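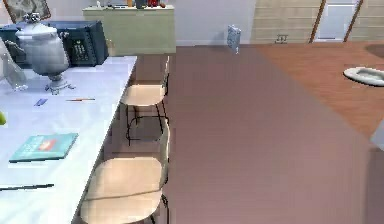
Sheyla Lozano: I'll believe in kitchen robots when one clears a counter like that without me hovering. Pencil, pen, book, and then a samovar you really don't want knocked over. My kid can do it in 2 minutes (when bribed).

Wenceslao
Clearing is the easy part, Sheyla! Knowing where stuff goes is what kills them. I've been running the Prerketti planner in simulation since March and it picks up a book fine. Then it wants to put the book in the microwave.

22 likes

Rocío C.
lol, so does my husband

Covadonga Palacios
Not buying the doom. At our shop we have an Urov arm sorting fasteners all night and it hardly ever stops. Chores are coming, give it time.

Wenceslao
Your fasteners sit in the same tray every night though. Move the tray over a foot and tell me how it goes – I mean it, I'd love to know.

Covadonga Palacios
We did move it. It took me a morning to set it up again, so okay, half a point to you. Still cheaper than what we had before.

Sheyla Lozano
A morning!! I could clean my whole house in a morning. And pens are skinny, does yours even grab those off a flat top?

Wenceslao
61 tries out of 100 on my last batch. Thin pens are the worst, it keeps pushing them along. New gripper settings go in tonight, will post the numbers.

61 comments · 22 shares
Contact | © Aranda Forums | Back to top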